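Grorix Kitchen Rehearsal Software: A Review From a Working Prep Kitchen
10 Sep 2026

We run the prep kitchen at Bolano, which cooks lunches for offices and a couple of schools, and in January the owners told us they were thinking about a robot arm for the cutting stations. You can guess how that went over. Before anybody bought an arm, though, they paid for a license to Grorix, a program that lets you plan the arm's work in a simulated kitchen and watch it on a screen. I was asked to be the one who learned it. I have cut vegetables for a living for most of my adult life and I'd never opened anything like this before, so take this as a cook's review and leave the engineering to the engineers.

I love it. I didn't expect to write that!

The license cost us $3,350 for the year, plus a training day that I'd call money well spent. Setup took me an afternoon with the manual open on my lap. You start from one of the stock kitchens, and I went with a bright home-style one with a sink at the right and the garden door open, mostly for the pleasure of looking at grass while I worked.
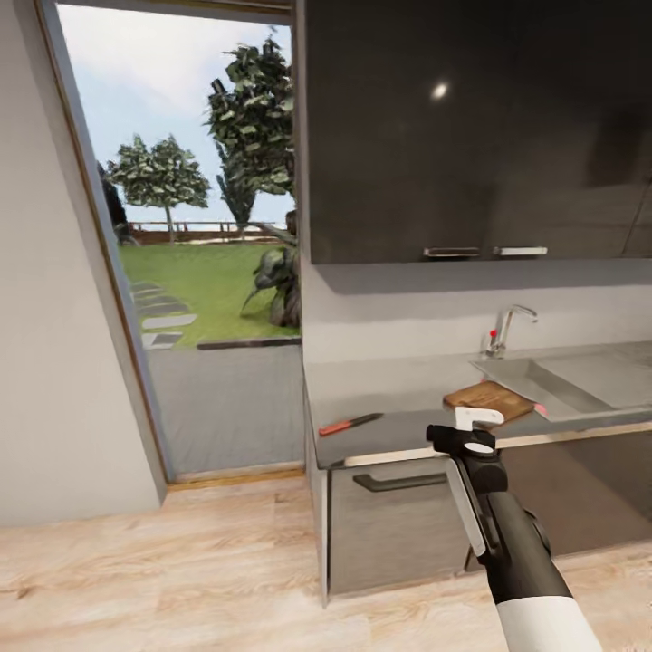

The arm at the edge of the cutting board, knife over on the left.

What got me right away is how much of my job turned out to be about where things are. I have never once thought about where my knife lies when I walk off to get the next crate. With the arm you have to think about it, and then you start thinking about it for the people too. Two of us rearranged our real stations after the first week on Grorix and we haven't moved them back. Less reaching, fewer bumped elbows, and the knife handle always points the same way now.

The other good thing is being able to look from different places. You can look over the whole counter from farther back and see what the arm's reach does to the space between the board and the sink. In our kitchen that space is where somebody stands with a colander. So that became a question for the owners, early, while it was still cheap to ask: who stands where when the arm is running?

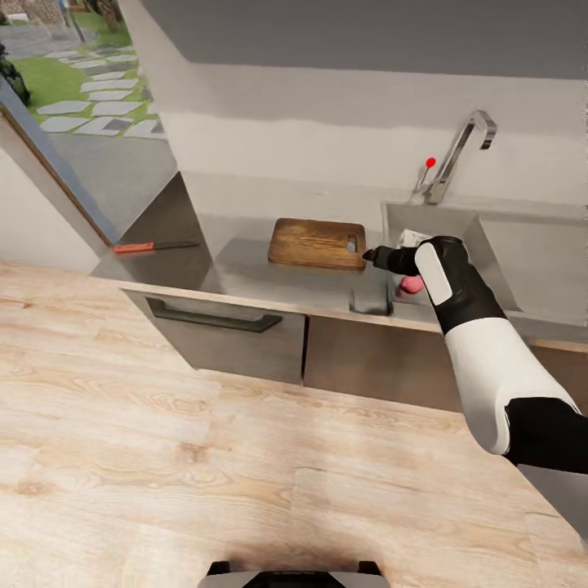
Farther back, with the wooden tabletop in front and the gripper near the sink.

We argued over that one for days, in a good way. The plan we ended up with keeps a person at the sink and puts the arm at a separate counter. It also keeps all 20 of us on the schedule, and that was written down before anyone signed for equipment. I give the software some credit there. People who had been picturing a machine in their spot could look at a screen and say, no, it should do the onions, leave me the herbs. The dishwashers had the best ideas of anyone, and they had never been asked about layout before.

Now the gripes. The menus are a maze, and saving a layout under a new name takes more clicks than it should. The help pages assume you know what a joint limit is (I do now). It also ran badly on the old office laptop, and we ended up buying a Meireles desktop, so figure that into your budget. I looked at Etard as well, which was quoted to us at $3,660. It has the nicer manual, but I found it slower to change a layout, and changing layouts is what I do all day in this thing.

Food is handled more simply than I'd like.

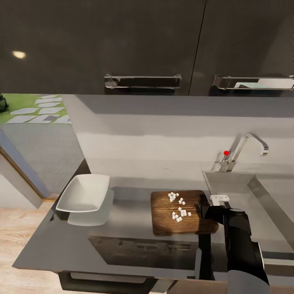

Diced pieces come as plain white cubes, and you can tell yourself they're potato or turnip or tofu as you please. For planning reach and placement that's fine. I would still like something soft and slippery in there, a ripe tomato, say, since that's the kind of thing that makes a cook's day hard. I've sent in the request.

Support has been friendly and quick. I have 49 saved layouts so far, most of them bad, and I still open the program on my break to try another one. If your workplace is talking about an arm, ask for something like this first and ask that the people who do the work get to drive it. We get our first real one next season, and I already know which counter it's going on.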